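Re: [grippers] soft fingers vs parallel jaws on bottles

Someone on the list wrote in January:
> We're on the stock Runis jaws and they're fine on boxes, but
> anything round squirts out sideways. Has anyone tried the Egger
> fingers on drink bottles? And is it worth changing the controller
> at the same time, or one thing at a time?

One thing at a time, please! I changed both together at Hollinlow and spent a whole arvo blaming the fingers for what was really a lag in the Borkus controller.

I've since put 232 picks through each set, same two arms, same mix of plastic bottles. The Runis jaws dropped 19. The Egger fingers dropped 2, both of them empties grabbed right on the shoulder where there's not much to hold. I was pretty chuffed with that, though the Eggers are slower to close and you do notice it by the end of a run.

Full bottles are another story - the weight sits low, so if you pick near the cap they swing like a pendulum on the way to the bin. Grab them round the label and they behave. Necks are the worst spot for either set (I know, they look so tempting).

My order for a fair comparison, for what it's worth:

1. Leave the controller alone and note the closing force you're on now. Mine had drifted and I only caught it by accident.

2. Tip the bottles out in a heap, don't lay them in rows. Rows flatter every gripper I've ever tried. Mix the colours and the caps too, and have some with liquid in them. One arm can work the pile while the other looks after the bin side.

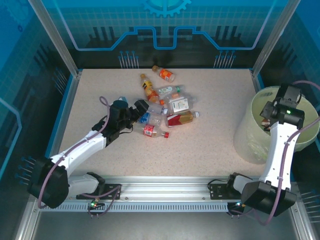
3. Swap the fingers, re-zero, and run the same bottles again. Keep the lids on or you'll be mopping.

Happy to send my log sheet if anyone wants it, it's only a spreadsheet. Still haven't tried either set on crushed bottles, so if you have, sing out.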